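The Gripper Gets a Saturday Morning's Worth of Attention

May 4, 2019 | Filed under: Workshop, Upkeep

I promised a few of you in the comments that I would write up how I look after the hand-held gripper, and then January came and went, and then spring got busy, and here we are. So pour yourself something warm, because I do tend to go on.

For those who are new, the gripper is the thing I carry around the house picking up odds and ends with, so that the recordings can be used later on to teach a robot arm to do the same. It has two fingers, a camera looking down over them, and a housing where everything comes together. I love it dearly. It also needs more care than my car does, and I have got into a routine with it that I think is worth sharing, mostly for the people over at the Remano forum who keep asking why their fingers drift.

I start with the screws. Every 500 grasps I put the tool down on an old towel and go over the finger screws with a small hand driver. Please use a hand driver! I used a powered one exactly once and chewed the head so badly that I had to drill it out, and I was without a gripper for 11 days waiting on the replacement. Snug is plenty. If you feel the plastic start to creak you have already gone too far, so back it off a quarter turn and leave it alone.

After the screws come the fingers themselves. Wipe them with a barely damp cloth and then a dry one, and take your time over the inside faces, where the dust from blankets and sweaters likes to gather. I used to use rubbing alcohol on mine and they went a funny, chalky sort of texture after a while, so now it's only water with a drop of dish soap. Let them air dry on the windowsill (mine gets the morning light and the whole job takes as long as a cup of coffee).

Then there is the closing check, which I resisted for the longest time and now do every single session. I slide a strip of ordinary printer paper between the tips, close the gripper gently, and pull. It should drag the same amount at the top of the finger as it does at the bottom. If the paper slips out at the bottom, one finger is sitting a hair crooked, and you loosen both of its screws, close the fingers on a flat ruler, and tighten them up again while the ruler is still in there. It took me most of a winter to work out the ruler part. Before that I was doing it by eye and getting it wrong about as often as I got it right.

The camera I mostly leave alone. The lens gets a puff of air from one of those rubber bulbs and, if there's a fingerprint, one pass with a clean glasses cloth. What I do check is whether both fingertips show up at the bottom of the view and whether they look even from one side to the other. If they don't, the mount has shifted. I keep a printed picture from a good day tacked up next to the desk and compare against that, which is a very low-tech way of doing things but has saved me more than one wasted afternoon. I once recorded 1,150 grasps for the little project we've been calling Trelotia before noticing that the mount had sagged, and the first hundred were the only ones fit to keep. I had a good long walk after that.

Now, the test pile. Once everything is clean and tight I don't go straight back to proper recording. I tip a mix of things out on the bed and practice on those first, because a bed is soft and forgiving and gives a little under the fingers, and any looseness in the tool shows up fast when the surface is moving too. I like a mix of thin and awkward and floppy. Wooden sticks are wonderful for this. If the tips don't meet properly a stick will roll or spin in the grip, and you'll feel it in your hand before you ever see it on the screen. Sunglasses are the other one I swear by, with the arms folding out every which way, and so is a scrap of fabric with some points or corners to it.
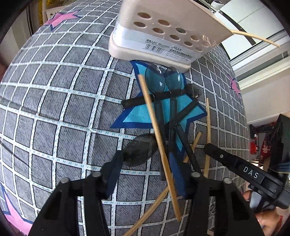 I go through the sticks first, picking each one up near the middle and then again near the end. The end is harder. If I can hold a stick by its end and it stays put while I lift, I call the fingers good and move on to the eyewear. With glasses I try for the thin part of an arm, and I watch whether the fingers come down on both sides together or whether one touches early and pushes everything along. When one touches early I go back to the printer paper, grumbling.

Fabric comes last. A flat piece lying on another piece of fabric is the meanest thing you can ask a gripper to do, and I usually pinch up a fair bit of bedspread along with it on the first few tries. I've learned to come in lower and slower and let the tips drag together a little before they close. A reader who uses a Desix mount wrote to say hers does better with the fingers tilted, and I mean to try that when I have a free evening.

One more thing on the arm side, where it meets the housing. Give it a gentle wiggle before you start. There should be no click at all. Mine developed a tiny one last year, and I spent ages blaming the fingers for it when all it needed was one small screw taken up. I keep a little tin of spares from Coelho in the kitchen drawer now, next to the batteries, along with the driver and the ruler.

Next time I want to go into how I keep my notes, as several of you have asked about the notebook. I still need to decide whether the page with the coffee ring on it is readable enough to copy out.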